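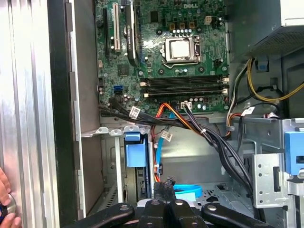 Inside a Dell desktop, with the four memory slots empty.

Section 5. Getting your walking tour ready to play

Okay, so you've bought a Clavurell walk and you'd like to be out the door with it. I wrote this section after watching my own sister-in-law stand on a street corner waiting for chapter one to download, so please do all of this at home, on Wi-Fi, the night before! I'm using the Brastis old town walk for the steps, but the Bellis harbor walk works just the same way.

1. Open the Clavurell app and tap My Walks. If you bought your walk on the website, pull down on the list to refresh it.

2. Tap the Brastis walk, then tap Download All. It has 23 chapters and takes up 200 MB, so go make yourself a coffee.

3. Wait for the little arrow beside each chapter to turn into a check mark. If one gets stuck, tap it once and it'll start over (your other chapters are safe).

4. Tap Map, then Save Map. I forget this one all the time, and the map is a separate download from the audio.

5. Put your phone in airplane mode and play a minute of chapter one. If you hear me saying hello over the church bells, you're all set. Turn airplane mode off again when you're done.

Note: The written version of the walk is under Read Along, with all the street names spelled out. I love having it for the market chapter, where I rattle off a whole string of pastries and you'll probably want to point at one.

Starting the walk

6. Go to the fountain in the lower square and stand on the side facing the ferry landing. Every direction I give in chapter one assumes you're looking at the water.

7. Tap Start. Choose Auto if you'd like chapters to begin when you reach each stop, or Manual if you're a wanderer like me and want to press play yourself.

8. At the end of a chapter you'll hear a short bell. Pause there for as long as you like, have lunch, go look in the bookshop, whatever. The app keeps your place.

Caution: Chapter 9 crosses the tram line twice. Please pause the audio and take out at least one earbud before you cross. The trams come downhill fast and they're very quiet.

Caution: The steps after the old bathhouse are steep and worn smooth. To skip them, tap Other Route on the map and follow Bivis Lane up to the tea garden, where chapter 10 begins.

Note: Auto mode uses more battery than Manual. I carry a small power bank and switch over to Manual for the covered market anyway, where the location dot jumps all over the place.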